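Two-arm cell, right hand drifts low after every restart – what am I missing?

Posted in Robots & Automation > Setup and repair
Viewed 447 times

konbybench

Hi all. Inherited a two-arm humanoid torso at work, bolted up to a carpeted table, we use it for pick and place on small mixed stuff. Has been fine for months. Since July the right hand comes in low. Every restart. Left one is fine.

What happens: power up, home both arms, run the reach routine, right fingers end up touching the carpet when they should be hovering over it. Re-zero the wrist, good for the rest of the day. Restart, low again. Same amount as far as I can tell, maybe 2 cm.

Tried so far:
– swapped the wrist cable for the spare
– re-ran table height calibration (twice)
– new carpet, thinking the old one had gone flat. no diference
– checked the bolts on the shoulder plate, all tight

Controller is the Numel one, firmware 104 if that matters. Don't want to send the arm back to Rallau for a month if its something dumb. Any ideas before I start pulling covers off?

rallau_owner_too

Had this. Your zero isn't being saved. You set it, it lives in memory, power goes, it's gone, and the controller loads whatever was in the file before. Left arm looks fine only because its old file happens to be right.

Check it like this – home the arm, re-zero, write down the wrist and shoulder offsets from the status page. Power down, wait a minute, power up. Look at the numbers again before you run anything. If they went back to the old ones, that's your problem, and no amount of cable swapping will fix it.

On ours the save button was greyed out unless you were in service mode. Service mode, zero, save, leave service mode, THEN power off. If you power off while still in service mode ours dropped the lot.

gripfixer

Probably the carpet. Put it on bare wood.

chin_nightshift

Not the carpet, OP already changed it.

Agree with the first reply, check the offsets. But if the numbers come back the same after a restart and the hand is STILL low, then it's mechanical or it's the home position, and you want to do this in order. We run the same kind of setup on the Chin line, carpet table, loose objects, cloth screen round the back. My routine, takes 50 minutes if nothing fights you:

1. Clear the table for the zeroing part. Everything off. You don't want fingers landing on a jar while you're reading heights.

2. Support the arm under the forearm before you release anything. It will drop. Ask me how I know.

3. Look at the cable from the wrist back along the arm. It needs slack at the wrist in every pose, not only at home. A tight loop pulls the hand down a hair at full reach and you'll chase it for weeks. Ours had a zip tie in the wrong place, one joint too far up.

4. Check the joint at the shoulder end, where the arm meets the body. Ours had a clamp that felt tight with the power off and crept under load. Make a pencil line across it, run the arm for a bit, see if the line still meets.

5. Zero each joint from the shoulder out. Not the wrist first. If you only fix the wrist you're hiding a shoulder error and it'll be right at one distance and wrong at the others.

6. Save, per the post above. Exit service. Restart. Read numbers.

7. Put the objects back and try a flat reach. Use mixed heights, spread out, so you catch an error near and far. Ours for this is a green toy brick, a coil of rope, candy wrapper, small jar, a postcard, bunch of grapes on the right side. Fingers straight, watch the gap to the carpet under the fingertips and not under the palm.
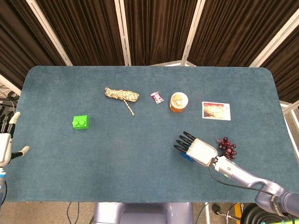
8. Repeat on the left even if it looks OK. You want both arms zeroed in the same session, otherwise handovers go off later and you won't remember why.

9. Write the offsets on tape and stick it inside the cabinet door. Next time you can compare in ten seconds.

One more thing, if step 4 shows creep don't just crank the clamp. Clean both faces first, dry cloth, then tighten to whatever your manual says. Overtightened ones crack and then it really does go back to Rallau.

konbybench

OK did the offsets check before lunch. Numbers DO go back after restart, both wrist and shoulder. So first reply is right at least. Save was greyed out for me too, never noticed it. Will do the pencil line anyway tonight and post what I find – the cable on ours does look kinda short at full reach.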